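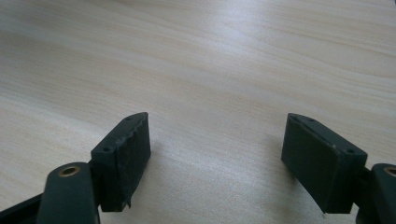 Week 3, light and surfaces. Recap: matt surface scatters light every way, shiny one sends most of it off at one angle. Most real things do a bit of both. Pale wood tabletop with a smooth sheen: grain clear in places, washed out to near white where the glare sits. Same table, same wood. So glare hides detail, doesnt remove it.

Move your head, patch moves. Try at home, lamp one side, note angle in = angle out. Polarising filter cuts a lot of it (not on bare metal, see sheet 4).

Reading: Godoy handout, p. 8 only. Skip the maths box. Bring a torch and somthing glossy on Sunday.

Comments

Bautista: is the maths box in the test?

Emiliano Godoy: No. Sheet 4 is though.

sandance231: p. 8 is missing from my copy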